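Ticket 1551: Orders from Wavano storefront not reaching fulfillment queue
Status: Resolved
Priority: High
Reported by: Fuseini Amegashie, Lamptey Order Services
Assigned to: Etornam Agyeman, Application Support
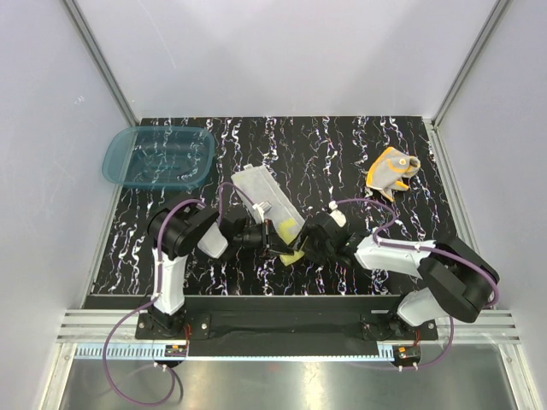
Summary of issue
Orders placed through the Wavano storefront were accepted and paid, and customers received a confirmation email. The orders did not appear in the Lenano fulfillment queue. Orders entered by telephone staff were not affected.

Log

8:20 a.m. – Ticket opened. Reporter states that the queue has shown no web orders since the overnight maintenance period.

8:45 a.m. – Support confirmed that the import job was running on schedule, every five minutes, and finishing without an error. Each run reported zero records.

9:30 a.m. – Job restarted at the reporter's request. No change.

10:05 a.m. – Export folder inspected. Order files were present and complete. The file names now carried a two-digit store code, which the import filter did not recognize. The filter skips such files and does not record a warning.

10:40 a.m. – Filter updated in the test environment. A batch of 20 orders was imported and compared with the payment records. All matched.

11:15 a.m. – Change approved and applied to production. The backlog was released in batches, with a 30-minute hold on shipping labels to allow for duplicate checks.

1:10 p.m. – Reporter confirmed that the backlog had cleared. One duplicate, keyed by telephone staff during the outage, was canceled before shipment.

Cause
The storefront update changed the export naming format. Notice of the change was sent to the former support mailbox, which is no longer monitored.

Follow-up
The vendor contact record has been corrected. A request has been filed for the import job to send an alert when files are skipped – target release December. The Fimar returns import uses the same filter and will be reviewed under a separate ticket.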